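Tesfamariam opens its long table suppers to the whole neighbourhood this September

Media release
Jul 9, 2023

Hi, I'm Selamawit Tsegaye, and I run Tesfamariam, the little supper club that's been feeding people out of a borrowed church hall for the past 4 years. I don't usually write these things myself, but Eldana said if I left it to her it would come out sounding like a bank, so you've got me.

The news is that from September we're going weekly, we're opening the doors to anyone who wants to come, and we've got a proper home. It's the old Prurkus shoe shop, two doors up from the laundromat, and yes, the sign is staying up for now. I like the sign.

If you haven't been before, a Tesfamariam supper works like this. You book a seat, not a table. You turn up, you get put next to someone you don't know, and everything comes out on big shared platters. There's injera and a couple of stews every week, and then whatever the guest cook feels like making. We've had a Cape Breton fish cake night, a dumpling night that ran until almost midnight, and a curry evening that I'm still getting emails about (the recipe belongs to the cook's mum, so please stop asking me, I haven't got it either!).

The guest cooks are my favourite part of the whole thing. None of them are chefs. They're people who cook well at home and have always wanted to do it for a crowd. We cover their groceries, we give them a hand with the chopping, and they keep a share of the night's takings. Before anyone cooks for the hall they come over and do a small tryout with us, nothing fancy, just a few dishes and a chat about quantities.

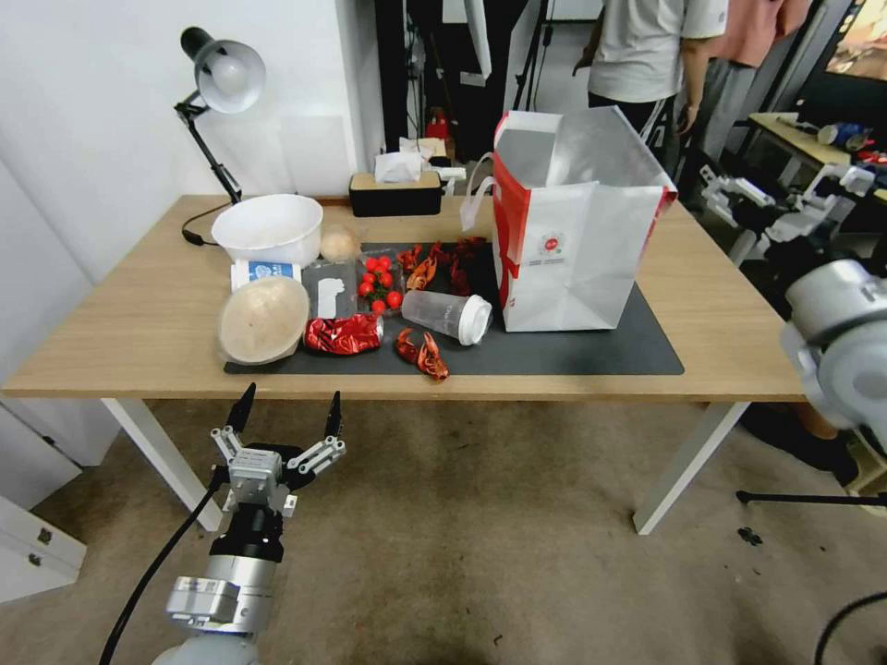

Quantities are where everyone comes unstuck, me included. My first supper I made enough lentils for a football team and ran out of bread before the second platter. Eldana Gebreyes came on board after that one, and she's been in charge of the numbers ever since.

"I love feeding people and I hate throwing food out, so this job suits me down to the ground," says Eldana. "The new kitchen has a real cold room. I've been dreaming of a cold room for years."

The move has been paid for by our supper regulars, who chipped in $3000 between them, and by Porkix, the kitchen fitters on the corner, who put in our benches and sinks at cost and wouldn't hear a word about it. Zisodex is looking after bookings for us, so you can finally reserve a seat without ringing my mobile while I'm trying to fry onions.

The new room seats 100, but we'll be keeping the first few suppers smaller while we learn where everything goes. There'll be 2 sittings each week, an early one that's good for families and a later one for people who like to linger over coffee. Kids' plates are half price. Vegetarian and vegan food is on every platter run as a matter of course, and if you've got an allergy, put it in your booking and we'll phone you to talk it through.

We're also looking for cooks for the rest of the year — if you've got a dish your friends always ask for, I want to hear about it. You don't need any training or your own equipment, and we're happy to work around shifts and school pick-up.

Bookings open through Zisodex in the last week of August. Cooks can drop in to the shop any weekday morning and ask for me or Eldana. Reporters are welcome too, and we'll feed you, but you'll be seated next to a stranger like everybody else.

Media contact: Selamawit Tsegaye, Tesfamariam, at the old Prurkus shop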